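Search the boards... Go

Cable routing and wrist cam setup on the cube cell, finally happy with it

trukov_bench
January 6, 2019
I've been rebuilding my pick and place cell most of the break and I have to share, because it is so much nicer to live with now! Same arm, same wicker basket, same three cubes. I redid the screws on the gripper links, remounted the wrist camera and moved the fixed views so they see the tabletop properly. Cell config is in Plolto, and the bracket drawings came from Mitra Rostami's old Ikska writeup (go read it if you haven't, it's great).

Before the rebuild I was getting 90 good picks out of 100 with the blue cube, and the misses were nearly all the fingers coming in crooked. Turned out one link screw had backed out 2 full turns. Two!! Threadlocker on all of them now. 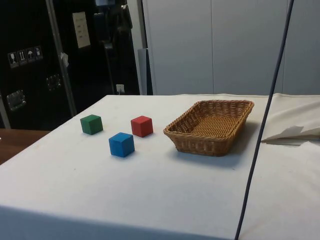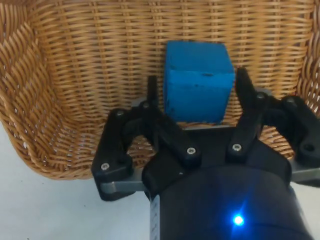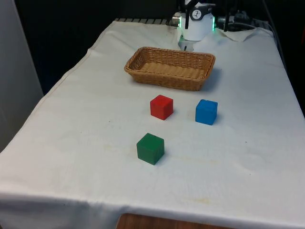 Cubes and basket on the cloth in the first and last, wrist cam over the blue cube in the middle one.

Ask me anything, I could talk about this all day.

pelican_g
Love the wrist view. Both fingertips and the cube in one shot is exactly what you want for checking alignment. What's your finger opening at approach?

trukov_bench
Fully open until it's down beside the cube, then slow close. I tried a half-open approach and it was faster, but it kept nudging the cube into the basket wall.

ohmslaw_ed
Gonna disagree on the cloth. Every wrinkle is a height error waiting to happen, and that basket can creep on it. I run a bare Ghorbani plate and re-zero maybe once a month.

trukov_bench
Fair, but bare metal gave me glare all over the cubes. The cloth is so much easier on the cameras! I pull it tight and touch off the height again every morning. Takes no time.

ohmslaw_ed
"Every morning" is my whole point :) And that dark blue cable running down across the table in the first one would bug me. Clip it.

pelican_g
I'm with Ed on the cable, with you on the cloth. Matte rubber mat would be a decent middle ground.

trukov_bench
OK, OK, cable clips are on the list. Hadn't thought of a mat, I like that a lot.

kestrel_joints
Go easy on the threadlocker. I used the strong stuff on plastic links once and they cracked by May. Low strength, one small drop, and keep it off the plastic. Paint a witness mark across each head too, so you can see if it moves.

trukov_bench
Witness marks, yes! Doing that tonight. I'll run another 100 picks after and post the numbers in here.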